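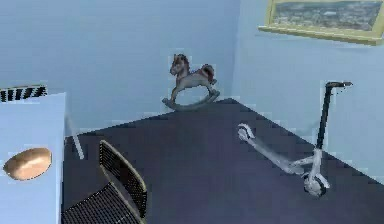
By the Ronow project lead
21 May 2019

Progress report to Brekside: household tidying with mobile machines

This report covers work since March. The question you funded us to answer is whether a wheeled machine can put an ordinary family room back in order without help. So far it can do part of the job, and we can now say which part.

Work in simulation

All planning is still tested in rendered rooms before it goes near the real unit at Kuster. The rooms used to hold only a table and chairs. We now add the kinds of things people leave on a floor, such as a kick scooter or a rocking horse, and the planner has to decide what to move, what to go past and what to leave alone. A mesh-backed chair by a white table was a useful addition, as our depth model tends to look straight through fine mesh and plan a path through the backrest. That fault is mostly fixed. Pale furniture against pale walls is still a problem, and table legs get missed more often than we would like.

We ran 50 room layouts through the full task. The planner finished 40 of them without touching anything it should not have. Most of the failures were scooters. The deck is low and the handlebar is high, and the software kept treating them as two separate objects.

Work on the real unit

The Barkel base arrived late and cost us three weeks. Since then it has driven the test room daily. It picks up soft toys and clothing well. It does not pick up flat dishes from a tabletop reliably, and we have stopped trying until the new wrist is fitted. Pushing a chair back under a table works on hard floor and fails on carpet.

A full tidy takes the machine up to 53 minutes. A person does the same room in a small part of that time. We do not expect to close that gap under this grant – speed was never in the work plan – but it should be stated.

Next period

Fit the wrist and repeat the dish trials. Retrain the object model on scooters and other tall, thin items. Begin stacking and shelving trials for the shop-floor part of the work, which has not started.

Spending is on plan apart from freight on the base. We ask that the unused travel money be moved to cover it.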